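Call for Participants: Home Cooks' Recipe Testing Panel

The Wanis Culinary Institute at Whitfield invites home cooks to apply for its 2009 Recipe Testing Panel. The panel supports the preparation of a new collection of everyday baking and main-dish recipes, to be published by Sendberg Press in October. Applications are open as of January 9, 2009, and will be accepted until all places are filled.

The Institute seeks 200 households. Professional training is not required, and applicants who cook only on weekends are welcome. Persons employed in restaurant or catering kitchens should apply instead to the Institute's professional program, which is administered separately.

Duties of Participants

Each household will be assigned six recipes. Participants are asked to shop for the ingredients, prepare each recipe once exactly as written, and complete a written report for every dish. Reports cover preparation time, clarity of the instructions, any trouble finding ingredients, and the opinions of those who ate the result. Substitutions should not be made on the first attempt. If a recipe fails, the report should still be returned — a failed dish is as useful to the editors as a successful one.

The full collection contains 46 recipes. Assignments are made by the test kitchen according to the equipment listed on the application form. Participants may decline one recipe without giving a reason. Allergies and dietary restrictions must be stated at the time of application.
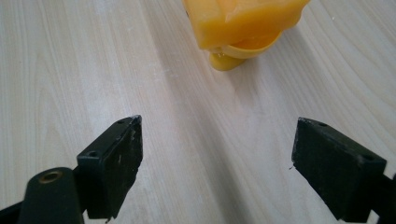
Will participants be paid for the groceries they buy?

Each household receives a grocery allowance of $100, sent by check after the first two reports have been returned. Receipts are not required. The allowance is the same for every household, whichever recipes are assigned.

Eligibility

Applicants must be at least 18 years of age, live in the United States, and have regular use of a working oven, a four-burner stove and a set of standard measuring cups and spoons. A stand mixer is helpful for the bread recipes but is not a condition of acceptance. Only one application per household will be considered.

Recipes are confidential until publication. Participants will be asked to sign a short agreement to this effect and may not post the recipes or photographs of the finished dishes on personal web sites or blogs before the book appears. Households that complete all six reports will be listed in the acknowledgments, unless they ask to be left out, and will receive one copy of the book.

How to Apply

Application forms may be requested in writing from the Recipe Testing Panel, Wanis Culinary Institute, Whitfield. Please enclose a stamped, self-addressed envelope and a statement of no more than 600 words describing the meals you prepare in a typical week. Selected households will be notified by mail.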